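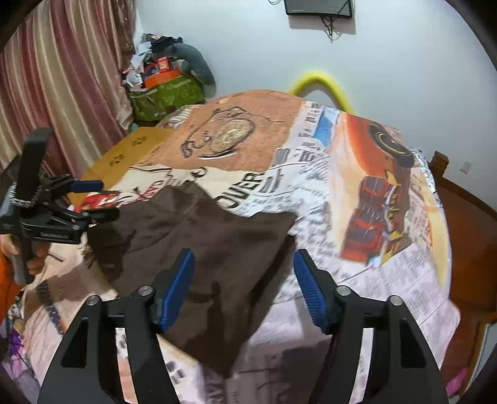 Duvet with newspaper-style print.

Stilik Artist Events
Minutes of the production meeting, Tsuji album release party
Nov 1, 2025, Clerkden office

Present: Said Filali (chair), Saeed Hashemi (production, minutes), venue liaison for Emley Hall, publicist for Tsuji, stage manager
Apologies: catering lead

1. Previous minutes
Approved with one correction. Under item 4, "load-in" should read "load-out."

2. Venue
The contract with Emley Hall was signed in September. The main room and the upper balcony are included. The roof terrace is not, and the hall has declined to quote for it separately. Doors at 8 p.m. Vehicle access to the loading dock closes at 7 p.m. and will not be extended. The stage manager asked that the backline van be first in the dock order. Agreed.

3. Running order
Tsuji will perform two sets. The first is acoustic, with keyboard and one backing singer. The second uses the full band and includes the single. The publicist reported that the artist wants the cake brought out between the sets and not after the second. S. Filali noted that this puts the cake in the changeover, when the center of the stage is being reset. The cake will be presented from the floor, stage left, with a follow spot. The speech by the label will be moved to before the first set.

4. Guest list and press
The publicist circulated version 7 of the guest list. It still contains duplicate entries under stage names and legal names. These are to be merged before the list goes to the door team. Press arrivals are limited to 22 accredited persons. Photographers may work from the pit for the first two songs of each set. No interviews on the stairs.

5. Dress code
The invitation states "silver or gray." Two guests have asked whether black is acceptable. The publicist will confirm with the artist's management. The door team will not refuse entry on dress.

6. Sound and lighting
S. Hashemi presented the revised lighting plot. The haze machine requires written consent from the hall, which has not been received. If consent is refused, the beam looks in the second set will be replaced with floor washes. Monitor mixes will be run from the side of the stage. Sound check is fixed and cannot be moved for filming.

7. Actions
S. Filali: send dock order to Emley Hall.
S. Hashemi: obtain haze consent; reissue lighting plot.
Publicist: merged guest list; ruling on dress code.
Stage manager: changeover plan showing cake position.

8. Any other business
The stage manager asked for a second dressing room for the band. Venue liaison to check availability and reply by email.

Next meeting to be called by the chair once the haze consent is settled.

Contact Stilik Artist Events | Copyright 2025 Stilik | Back to top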